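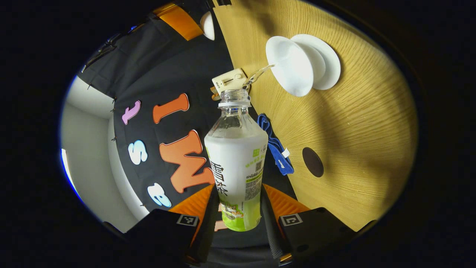 Bottle with its cap off, label facing front.

Section 7. Bottling and Carbonating with the Levik Home Cider Kit

Read this section through before you open the fermenter. Bottling takes most of an afternoon, and the cider should not sit exposed to air while you look for a missing part.

Before you start

The cider is ready to bottle when the hydrometer gives the same reading three days in a row. If the reading is still falling, close the lid and wait. Cider bottled too early can build enough pressure to burst glass.

You will need:
Bottling bucket with spigot
Siphon tube and clamp
Bottle filler (the stiff tube with the spring tip)
Listard no-rinse sanitizer
White sugar
Kitchen scale
Pressure-rated bottles and new caps

CAUTION: Do not use bottles made for still drinks, such as tea, juice or water, for sparkling cider. They are not made to hold pressure.

7.1 Sanitizing

1. Wash the bottles in warm water and check each one against the light. Throw out any with chips or a scratched rim.
2. Mix the sanitizer as directed on its package.
3. Soak the tube, filler, spigot and caps for the full contact time given on the package.
4. Fill each bottle halfway with sanitizer, cover the opening, shake, and pour it out. Leave the bottles upside down on a clean rack.

7.2 Adding the sugar

1. Use a hydrometer or the marks on the bucket to find out how much cider you have. Allow for what will stay behind with the sediment.
2. Weigh out 7 grams of sugar per liter for a medium sparkle. For still cider, skip to 7.3.
3. Boil the sugar in a cup of water for five minutes. Cover the pan and let it cool.
4. Pour the syrup into the bottling bucket, then siphon the cider on top of it. Keep the end of the tube under the surface to avoid splashing.
5. Stir slowly with a sanitized spoon.

Note: The fermenter should sit on a counter and the bucket on the floor. Move the fermenter the night before so the sediment can settle again.

7.3 Filling and capping

1. Attach the filler to the spigot and open the spigot.
2. Press the filler tip against the bottom of a bottle. Cider flows as long as the tip is pressed down.
3. Let the cider rise to the rim, then lift the filler out. The level drops and leaves the right amount of headspace.
4. Cap the bottle at once. With the Flakov bench capper, pull the lever until it stops. Do not force it further.
5. Rinse and dry the outside, and mark the cap with the batch number.

7.4 Conditioning

Stand the bottles upright in a closed box at room temperature for 10 days. Chill one bottle overnight and open it over the sink. If it is flat, leave the rest another week and test again. Once the sparkle is right, move the whole batch to the refrigerator.

CAUTION: If a test bottle gushes, chill the remaining bottles right away. Wear gloves and eye protection when you handle them.

Replacement parts
Filler tip and spring: part 209
Spigot washer: part 290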